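4. Teaching Bundstead where things are

By now you should have the Bundstead planner installed and talking to the arm (if the status line still says "waiting for controller," go back to section 3, I'll be here). This section gets you from a planner that knows nothing about your kitchen to one that can plan a reach over the left counter without trying to go through the faucet. Set aside a good hour the first time. I've done it so often that I can get through it in 12 minutes, but I also wrote half the menus!

Before you start

You'll need the Menon camera service running, the arm in its home pose, and the play kitchen pushed to where you plan to leave it. Really leave it. If somebody bumps the kitchen after you finish, you get to do steps 2 through 5 again.

CAUTION: Keep the speed slider at its lowest setting for this whole section, and keep a hand near the stop button. The planner has no collision map yet, so it'll happily swing through anything.

Steps

1. Open a terminal and start the planner with the command bundstead --scene kitchen. It opens port 3048 for the camera feed and port 3072 for arm commands. If either one is taken, you'll see a red line right at the top of the log, and the program will sit there politely doing nothing.

2. Click Scene, then New, and pick "Kitchen, two counters" from the list. You get a rough model with a sink in the middle and a counter on each side.

3. Drag the model until its sink rim lines up with the sink rim in the camera view. Start with the front edge, then fix the rotation. Satish Shakya does it the other way round and swears it's quicker, so try both.

4. Turn on Keep-out Zones. Draw one box around the faucet, one around the frame over the back of the kitchen, and one around each hanging planter. Make the boxes bigger than feels right – you can shrink them later.

Note: Don't draw a keep-out box inside the sink. I did that once in June and spent an afternoon wondering why every single sink plan came back as "no path."

5. Click Save Scene. The file lands in your scenes folder with a number on the end. Mine was 3497, yours will be something else.

6. Put a few objects out, then press Detect. Each one should get an outline and a label. Labels can be silly at this point (I've had a ball called a cup), and you can right-click to rename them. What matters for planning is that the outline hugs the object.

7. Pick one object on the left counter and choose Preview Reach. A ghost arm plays the motion on screen and the real arm stays put. Watch the elbow, and watch the cable loop by the gripper too – the ghost arm doesn't draw the cable, so you have to picture it.

8. If you're happy with the preview, press Run to Hover. The gripper goes to a spot over the object and stops there. It won't close until you set up grasping in section 5.

If the hover is off

A small sideways error nearly always means step 3 needs another pass. If the height is wrong, check the counter height under Scene, then Surfaces. Shivam Rawat added a Nudge button in there that moves the whole surface up or down a hair at a time, and I use it constantly.

If the arm refuses to move at all, look for a keep-out box touching the home pose. Shrink the box, save, and press Preview Reach again.
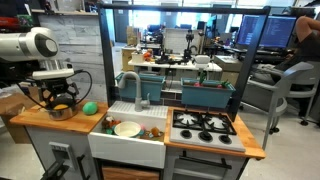 Figure 4. Gripper over the pot on the left counter, with the green ball to its right.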